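News Council Your Home Forms Contact

Council > Dalcombe Ward > Residents' Bulletin > Household Tips

2 minute read

Household tips from the Ward Office: election mail and council papers

Friday, November 29, 2019

With the by-election count complete and Councillor Lamai Limsakul sworn in, the Ward Office has been asked how long residents should hold on to the papers that have built up at home.

Sorting

Candidate flyers may be recycled once the result is declared. Remove plastic wrap first, and place glossy card with mixed paper – not in the green bin. Corflute signs are not accepted at the kerb. They may be left at the Prestitz Road depot until the end of December.

Keeping

Rates notices, permits and letters from a councillor's office should be kept flat in a labelled folder, in a dry cupboard away from the stove or laundry. The Ward Office suggests one folder for each financial year. Staples rust and mark the page, so plastic clips are preferred for anything to be stored long term.

Older papers

Residents holding ward newsletters printed before 2000 are invited to contact Pornthip Chareonsuk, Records Officer, before throwing them out. The council's own set is missing 41 issues. Faded sheets should not be laminated or taped.

Shredding

Anything showing a signature or account number should be shredded. A home shredder will jam if fed thick envelopes – open them and feed single sheets. Free shredding is offered at the Ward Office, with a limit of 20 folders per household.

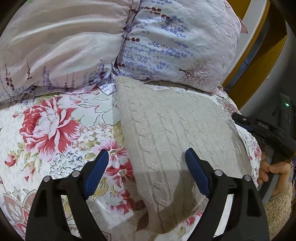
Cable-knit cushion and lavender-print pillow on a quilted bedspread.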